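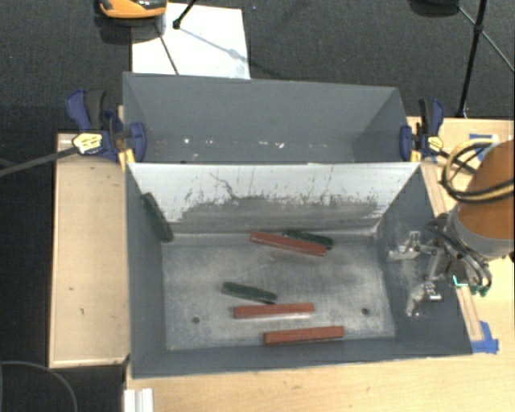

Horațiu told her over the phone that it had to be the gripper, it was always the gripper, and had she checked the air line? Aurelia had checked the air line. Twice. She was standing with the phone jammed under her chin and one hand on the stop button and she didnt want to let go of either.

"It let go fine," she said. "It let go and then it closed again. By itself."

Silence. Typing, maybe.

"Closed on what?"

"My sleeve."

More silence. The arm hung over the bin where she'd stopped it. Red blocks, green blocks, none of them moved to the back bin, and a night's worth of picks still to log before Rivcombe opened in the morning. Pick 300 had been the plan. She'd got to 6.

"Are you hurt?"

"No. The sleeve is." Cheap sweater. A hole you could put a thumb through. She kept putting her thumb through it.

She had only reached in to turn a block over. A green one, jammed up against the wall, the arm kept missing it. Paused the program first – she was sure of that, she'd seen the screen say PAUSED. Then reached. Then the little click.

"Paused isn't stopped," Horațiu said.

"I know that."

"You wrote that on the sheet. I'm looking at the sheet. Your handwriting."

She did know. Line 2, underlined. She'd made Cornel read it out loud back in April, the whole thing, like a kid in school, and he'd hated her for a week.

"So the log," he said. "Send me the log. Dont restart it."

"I wasn't going to."

She had been going to. Her finger was allready off the button and on its way to the reset. She put it back. Down the hall a door, footsteps, Cornel with the coffees, calling out was it running, how many were they at.

"Stay out there," she yelled. "Stay by the door a minute."

Then she pulled the plug out of the wall and sat down on the carpet to start typing what she'd done.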